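Cuaderno de taller, encuadernación y papel
26 de septiembre de 2018

Sigo con la prueba de colas para los lomos del encargo Iturra. Preparé 700 ml de engrudo de almidón de trigo, a fuego bajo y removiendo todo el rato. Salió con grumos en el fondo; lo pasé 2 veces por el tamiz fino y quedó bien.

Tiras de papel Arnumitz encoladas con engrudo solo y con mezcla de engrudo y metilcelulosa. Secado bajo peso entre secantes. Humedad de la sala al empezar: 61 %. Al cerrar, 60 %.

Las tiras de engrudo solo tiran más y curvan el cartón hacia dentro. Las de mezcla quedan planas, pero la esquina se levanta con la uña. Agustina Cabral propone dar la primera mano con engrudo y la segunda con mezcla. Lo probamos mañana sobre cartón viejo, no sobre el bueno.

La prensa pequeña sigue cerrando torcida. Le puse un calce de cartulina en el lado izquierdo y mejora algo. Preguntar en Stustdale por el husillo.

Gris para las guardas: el del muestrario Plideck tira demasiado a azul. Pedir otro más cálido.

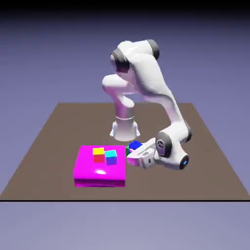
Brazo blanco y bloques de colores sobre base marrón, fondo lavanda. Render.

Pendiente:
- cambiar los secantes, los de abajo están manchados
- afilar la chifla
- hilo de lino, queda más de media bobina, no pedir hasta octubre
- apuntar la proporción de la mezcla en la tapa del bote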